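The Trouble With Build-Your-Own

Jun 26, 2019

Sometime in February the lunch place near my office in Gonddale took its menu off the wall. I'd been eating there for 5 years. I knew the burger with the onions, I knew the one with the blue cheese that was never worth the extra money, and I knew I could order in four words and sit down. Now there is a pencil on a string and a paper slip, and the slip has 19 boxes on it.

The sign over the counter says "Your burger, your way." I have my doubts about the second half. My way was to have somebody who cooks burgers all day decide what goes on one.

The chain is called Maltus, and a poster by the door claims there are 2,324 possible combinations. I'd like to know who worked that out and whether they threw away the ones with pineapple and no meat. A number like that is meant to make you feel rich. It made me feel like I'd been handed a form at the DMV.

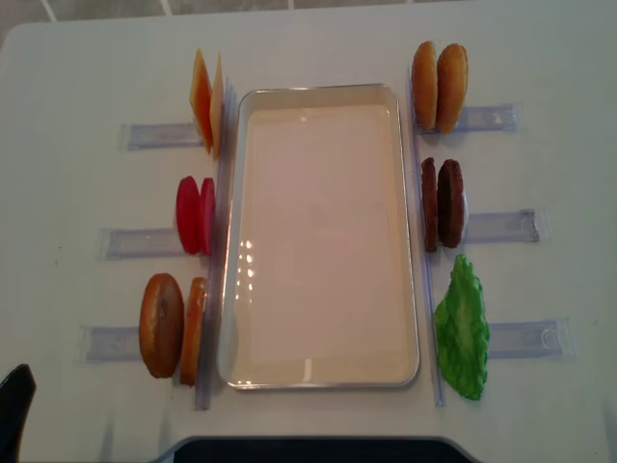
I understand why the business likes it. When a cook puts a bad burger together, the customer complains to the cook. When the customer checks the boxes, there's no one to complain to. I once had mustard, slaw and a fried egg on the same bun, and it was awful, and I ate every bite of it because I had signed for it, more or less, with the little pencil.

The same thing has happened all over. The last time I bought a car, a Honda, I got three trim levels and a choice of paint, and I was out of there before dinner. My sister-in-law ordered a couch from a website a while back and had to choose the legs. She had never once in her life had a thought about couch legs. She lost a weekend to it, and she still looks at them when she walks by. 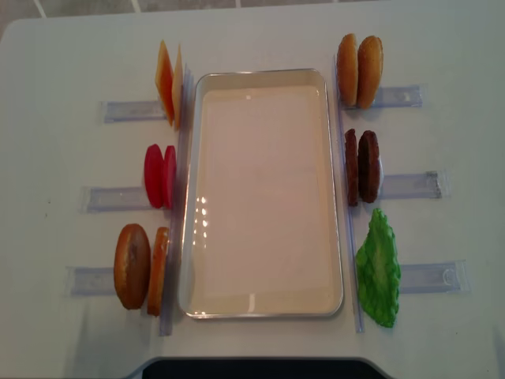
Pick a side and start building.

People who defend this stuff talk about allergies and picky kids, and fine, I'll give them that. But you could always ask for no pickles. Every diner in the country has been handling "no pickles" since before I was born, and it never took a slip of paper.

What bothers me more is the idea that choosing is the fun part. It is, for the people who find it fun. I have a cousin who can spend an hour on a sandwich and come away glowing. For the rest of us it's a small job that used to be included in the price, and I notice the price hasn't come down. A plain burger at Maltus costs 2 dollars more than the old one did - and that's before you check a box. 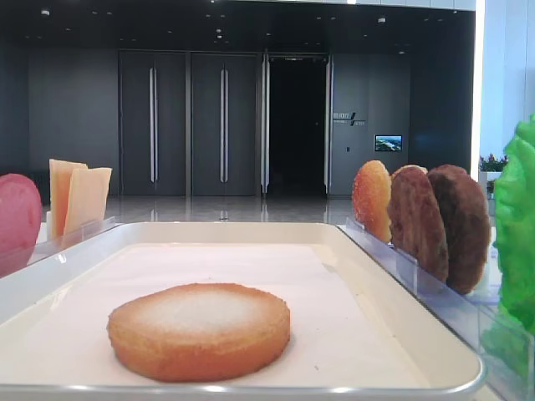
Bun first, and then the decisions.

There's a place out in Tenau that still does it the old way. One burger, or one burger with cheese. I drove out there last month expecting to be disappointed, as I usually am by places people tell me to drive to. The bun was a bit dry. The fries were good. I ordered in about three seconds and spent the rest of lunch talking to the person I came with, and on the way home I couldn't remember what had been on the thing besides the meat.
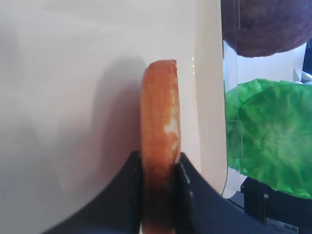 Marlene wrote to say that I was being a snob about a pencil. Her kids eat lunch without a fight now, she said, and she'd check 19 boxes every day of the week for that. She also thinks the blue cheese one was the best thing they ever made.

She's wrong about the blue cheese. On the kids I can't argue, not having had to feed hers, but I'd still like the menu back on the wall next to the slips. There's room for it.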